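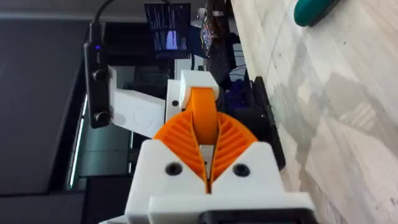 Toshiko Kuroda
Allotments Secretary, Velley Growers' Association

Winter jobs and the new water charges

The mains water on both sites will be turned off in the first half of December and will stay off until the risk of hard frost has passed. Please empty your dip tanks to a hand's depth before then and leave the lids on. If you have a hose connected to one of the standpipes on the Pilwood side, take it home. Last winter two hoses were left on and the fittings split, and the repair came out of the general fund.

Several members have asked how the water bill is worked out, so I will set it out once more. We have one meter for each site. The reading for Pilwood over the growing season was 2790 cubic metres, and the reading for the Arai Lane site was 1766. Arai Lane has more plots but most of them have butts on the sheds, and it shows. From next year the charge will be split by site, with each plot paying its share according to size. Half plots pay half. Anyone who wants to see the bills can ask me for copies.

The pump question is still open. Shota Fujimoto has looked into sinking a borehole at the bottom of Pilwood, near the old hedge, and has had one price from a drilling firm. It is more than we have in hand. He is waiting for a second price and will bring both to the spring meeting. Until then nothing has been agreed, whatever you may have heard at the gate.

Butts and gutters

We have 100 metres of plastic guttering in the store at Arai Lane, bought as a job lot when the garden centre at Jultau closed. It is brown, in lengths of four metres, and there are brackets and stop ends to go with it. Members may have enough for one shed each at no cost. Please sign the sheet inside the store door and write down your plot number as well as your name. Downpipes are not included and you will need to find your own.

A shed roof with a decent slope will fill an ordinary butt in one wet night. Stand the butt on slabs or blocks so that a can fits under the tap. Fit a lid that cannot be lifted off by a child. If you can manage a second butt, join it to the first near the top with a short piece of hose and let the overflow run away from your neighbour's path. We had a complaint in the autumn about a path that was under water for most of a week, and the cause was an overflow pipe pointing the wrong way.

Mulching

The council has delivered leaf mould to the bays by the Pilwood car park. Take what you need but leave the bay boards in place, as the heap slumps across the turning space without them. The woodchip in the end bay is fresh. It is fine for paths now and should not be dug in. Manure will come when the farmer's trailer is mended, and I have no date for that.

A thick mulch put down on damp ground in late autumn saves a good deal of watering in June. On the sandy plots along the top at Arai Lane it makes the most difference. My own beans there went without the hose for a fortnight in the dry spell and cropped well enough. The bed beside them, which I had left bare, needed a can every evening and the lettuces still bolted.

Plots and keys

Four plots are free, all of them halves, three at Pilwood and one at Arai Lane. The one at Arai Lane has a sound greenhouse base but no greenhouse. The waiting list has been written to. If you are giving up your plot in the spring, tell me before the rents go out, and clear any glass and carpet before you hand back the key. Keys are charged for if they are not returned.

The padlock on the Pilwood gate has been stiff in the cold mornings. Turn the key gently and use the can of oil on the ledge inside. Two keys have snapped already this year.

Seed order

Order forms should be back in the box at the Arai Lane store by noon on the last day of collection, which will be put up on both noticeboards. Onion sets and seed potatoes are on the same form this time. Shallots are on the back, where a lot of people missed them last year. Cheques or cash in a sealed envelope, please, with your plot number on the front.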